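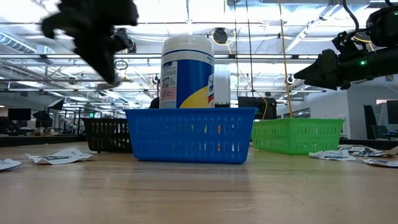
A canister of disinfecting wipes, with a blue label and a white lid

Cotau Ledger Watch
Transaction screening software for small exchanges and payment offices

Cotau Ledger Watch checks every incoming and outgoing crypto transfer before your staff releases it. It compares the wallet address with sanctions lists, with addresses from closed darknet markets, and with your own list of blocked customers. If there is a match, the transfer stops and a case is opened for your compliance officer.

The program runs on your own server or on the Oser appliance, a small box which we deliver already configured. Customer data does not leave your office.

What you receive
License for one office, up to 9 user accounts
Wallet screening in 2 modes: before release, or as a nightly check of old transfers
Case file with notes, attachments and full history
Export of reports in PDF and CSV
Connector for Halász accounting software

How the risk score works
Each address gets a low, medium or high score. You decide what happens on each level. Most offices let low transfers pass, ask the customer for documents on medium, and block on high. The score is a help for your decision – it does not replace the legal duty to report. The rules can be changed at any time and older cases keep the score they had on the day of opening.

Prices
Software license, one year: 1,535 EUR
Software license with Oser appliance, one year: 1,681 EUR
Prices are without tax. Updates of the lists are included during the license year.

Delivery
The license key is sent by e-mail after payment. The appliance is shipped from our Stornska warehouse. New orders for the appliance will be shipped in February.

Requirements
A current web browser for each user. For installation on your own server, please ask us for the technical sheet before you order.

Page updated 18 Jan 2024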